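Bookkeeper, part time (maternity cover)
Kenska, downtown office
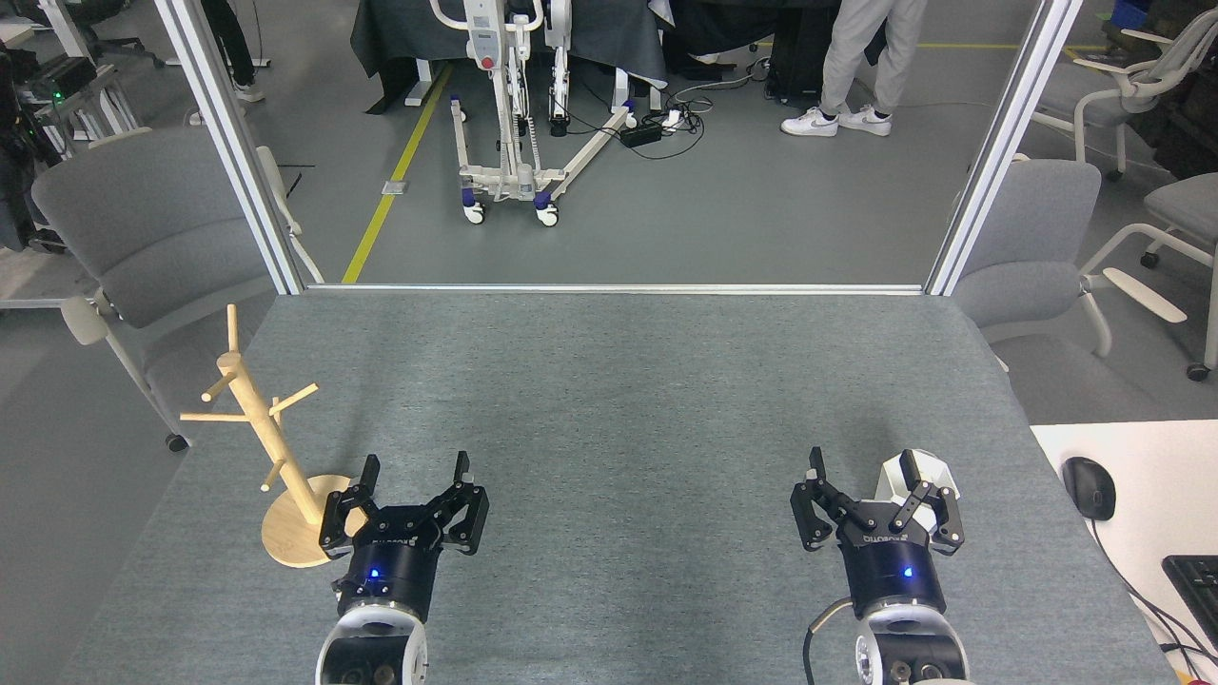 Kenska is looking for a bookkeeper to cover a maternity leave, starting as soon as possible and running through the end of October. The job is 3 days a week, 8 hours a day. We can be flexible on which days.

You will enter supplier bills, send customer invoices, match bank statements, and get the monthly figures ready for our outside accountants at Quinlan. Last year we handled 1,946 invoices, most of them in the second half of the year. Payroll is done elsewhere and is not part of this job.

We need someone who has kept books for a small company before and can work without much supervision. You should be comfortable with spreadsheets. We use Simeo for accounting, and if you have not used it you will get a week with Anneli Peltonen before she goes on leave.

Pay depends on experience. Parking is free, and the bus stops across the street. Working from home is possible one day a week after the first month.

Send a resume and a short cover letter to Marjatta Valtonen, office manager, by 26th June. Please include the names of two references. Interviews will be held at the office and take 40 minutes.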